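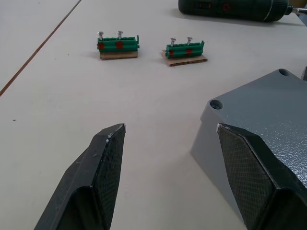

One reader says I should stop writing down my repairs and just do more of them, and that a notebook is what people keep when they would rather plan than work. The comment was left under my post on the kitchen faucet, and I have been thinking about it for most of January.

I don't agree, but I can see how it looks from outside. I have written a lot about the notebook and not very much about the faucet. So I went back through the whole thing, from the first page to the last, to see if it had done me any good.

The notebook is a plain lined one I bought in Demmont when we moved into the house. The first entry is a sticking closet door. It says "closet door, planed edge, fine." It doesn't say which closet. We have four, and I could not tell you now which one it was. There are 213 entries in total, and I would say the early ones are nearly all like that. They record that I did something and leave out whatever would have helped me later.

The entries get better after the dishwasher. It is a Flimow, came with the house, and had a leak at the front left corner. I took the lower panel off, found a loose clamp, tightened it, and wrote "dishwasher leak, tightened clamp." A few months later it leaked again. I took the same panel off and spent a good part of the evening finding the same clamp, which is behind the drain hose where you can't see it without a mirror. I also dropped one of the panel screws down the gap beside the cabinet, and I am fairly sure I did that the first time too, as there was already a screw down there.

From then on I wrote down where things were. The second dishwasher entry takes up most of a page. It has the size of the clamp, the order the panel screws come out, and a note to put a towel over the gap. When it leaked a third time I had it done before dinner. I replaced the clamp that time, and it has been dry since.
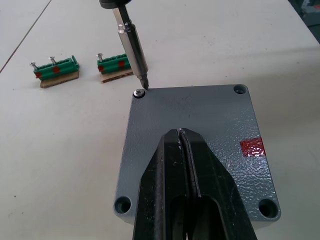 Gray metal enclosure, hammered finish.

The other thing I found in the notebook is money. I had not set out to track it, but I wrote down prices when I had the receipt in my hand. A fill valve for the upstairs toilet was 13 dollars. The dryer belt was 26, and I bought the wrong one first and could not return it because I had already opened the bag. The wrong belt is still hanging in the garage. If anybody has an old Tamura dryer with the smaller drum, it is yours.

I also wrote down what I paid other people. The electrician is in there twice. I don't do anything in the main panel and I don't intend to start. The gas line to the stove is in there once, done by the gas company. I did replace the stove knobs myself, which hardly counts, but it has an entry.

Some of what I fixed should have gone to the curb. There is a toaster that shows up five times. By the last entry I had replaced the cord, cleaned the contacts, bent the lever back, and glued the handle, and the toast was still dark on one side. We have a new toaster now. If I had read the earlier entries before starting each time, I might have quit at two. I didn't read them. I only added to the end, the way you would with a diary.

I now think that was my real mistake with the notebook for the first few years. Writing it down is quick. Looking it up is the part I skipped, mostly because there was no way to find anything. So over the holidays I made an index in the back. It is sorted by room, then by item, with page numbers. It took two evenings. The kitchen has more lines than any other room and the dining room has one, for a chair.

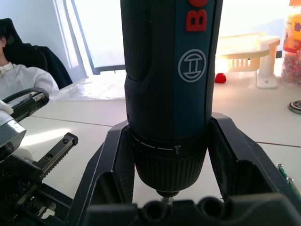
Stuvora Home Repair Club | Members' Blogs
Jan 31, 2020

I brought the notebook to the club meeting this month, and a few people asked what I put in an entry now. It is nothing fancy. I write the date, the room, the item, and the model number if there is one. Then what was wrong, what I tried, and what worked, if anything did. Parts get a size and a price. If a job needed a tool I had to go hunting for, I write down where I found it, as I will be hunting for it again.

I leave a few blank lines at the bottom of each one. That was a suggestion from the meeting and it is a good one. When the repair fails you can go back and say so right under it. I have started doing this for the old entries where I remember what happened. "Caulked tub, looks good" now has "peeled by spring, wrong kind" beneath it.

Somebody asked why I don't keep it on the phone. I tried that. My hands are usually dirty when I have something to write, and a pencil doesn't care. I do take a picture before I unplug any wires. Those go in a folder with the page number as the name, so the two can be matched up.

Back to the reader. I will grant that some jobs don't need a page. I have stopped logging light bulbs, smoke alarm batteries, and anything done with one squirt of oil. There were 19 light bulb entries in the first part of the book alone, and not one of them gave the bulb size.

But the faucet was a good example of the other kind. It has a small set screw under the handle that takes a hex key in a size I own exactly one of. I had that written down from last time, along with the part number for the cartridge, so I ordered it before I shut the water off. The kitchen had water again the same afternoon.

The notebook has a few empty pages left. I will probably get the same kind again if the store still carries it. Next on the list is the back gate, which drags on the left side when the ground is wet. There is an entry for it already, on page 31. It says "gate, fixed."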